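What the second arm costs

Keisha Pruitt keeps the equipment budget at Butholm, and she has heard the pitch for two-armed assembly more than once. "The quote always covers the arms," she says. "Then you ask about trays and spare fingers and it gets quiet."

Her test job is dull on purpose: handle a short wire bundle with a plug on one end, next to a control board. 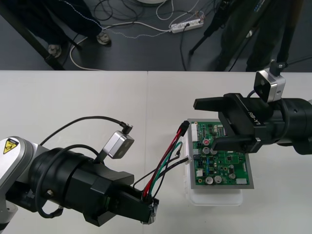
Left gripper on the wires, right gripper over the board.

Pruitt wants 200 boards run before she signs anything. The integrator, Katona, offered 97 percent as a target. She asked what happens to the other 3. "Somebody stands there and fixes them. So put that somebody in the spreadsheet."

She is no kinder about floor space. Larnham, the sister plant, budgeted for a bench and ended up arguing over shelves, cable runs and where people could walk. Her own draft has five lines for the cell, and the robot is only one of them.

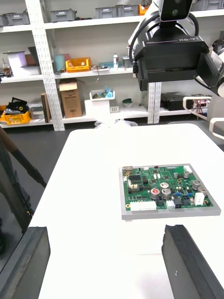 What would change her mind

A service price in writing, for a start, and a trial on the Feneck boards, which have tighter connectors. "February is when I have to commit," she says. "If I don't have numbers by then, I'll buy two more benches and some good lamps."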